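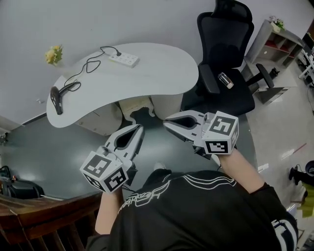 Dear list,

I answer to the message of two weeks ago on shorthand notebooks, which I quote in part. Please excuse the length of my reply and also my English, which I learned mostly from books.

> We have received from an estate in Udodmont a box of office notebooks in
> shorthand, 77 in total, and the family asks us if they can be read. Our
> small archive has nobody with this skill. The covers carry only a year and
> a running number. Is there any sense in scanning them before we know which
> system was used? And does a person who learned one system have any chance
> with another one? We have money for scanning or for a reader, but not for
> both in the same year.

I worked for many years with material of this kind, first at Studis and later for myself, and I would like to answer the second question before the first.

A person who learned one system can usually not read another one. The signs look similar to the outsider, but the same small hook may be a vowel in one system and a whole ending in the other. What such a person can do is to tell you quickly which system it is not. This is already worth something. If you send three or four good pages to a retired stenographer, you may get an answer by return mail, and it costs you a thank-you letter.

More difficult is that office writers did not stay with the textbook. After some years everybody had private signs for the words that came back every day: the name of the firm, the greeting, the usual delivery terms. In the notebooks from Mandagi, which I transcribed between other jobs, there was a sign like a fish hook lying on its back. I took it for "according to" during almost 20 pages, and the sentences were strange but possible. Then I found a letter where the typed copy was still folded inside the notebook, and the sign meant "sugar." I had to begin again from the first page.

So my first advice is: look for typed copies. Ask the family if there are also letter folders, carbon copies, anything with the same years. One typed page next to its shorthand page helps more than a whole manual. If the notebooks have loose papers between the leaves, please do not take them out before somebody has written down where they were.

Now to the scanning. I would not scan all 77 notebooks at this moment. I would scan two of them completely, one early and one late, and from each of the others only the first written page and one from the middle. The hand changes over the years, and you want to see if there is one writer or several. Scan in color, also when the pages look gray. Many writers used a red or blue pencil to cross out what was already typed, and in a black-and-white scan this line and the signs become one thing. Thickness is also important in several systems, where a heavy stroke is another sound than a light one. A scan with too much contrast makes all strokes heavy, and then you have paid for pictures that cannot be read by anyone.

About software I can say only a little. I tried Stenomico last October with pages from the Mandagi work that I had already read myself. From 2,416 signs it proposed a reading for most, but I could use the proposals only where the writing was very near to the textbook. For the private signs it had of course no idea, and it did not mark that it had no idea -- this I found the most dangerous part. It is good for one thing, to find all places where the same shape appears. With the sugar sign this would have saved me a week. I have no connection with the makers, I paid for my license.

For the money, if you must choose, I would take the reader. A reader can work from the paper in your reading room, or from photographs of ordinary quality made by a student, and will tell you after some days if the contents are worth more expense. It can be that you have 77 notebooks with orders for roof tiles. Some of us would be happy with it, but the family should know this before the bill arrives.

One more question from my side. Do the notebooks have line numbers or small crosses in the margin? In my list of signs, which has now 3,391 entries from six different offices, I have a group of margin marks which I still cannot explain. They look like a cross with one arm missing and stand mostly beside the last line of a letter. I first thought "sent," but they are also beside letters which are crossed out as not sent. If somebody on the list has seen such marks, I would be very glad for a copy, also a bad one.

I can look at four pages from Udodmont without payment if you write to me off the list. Please put the notebook number on each page, because my own system for file names is not good.

With kind regards from a long-time reader of this list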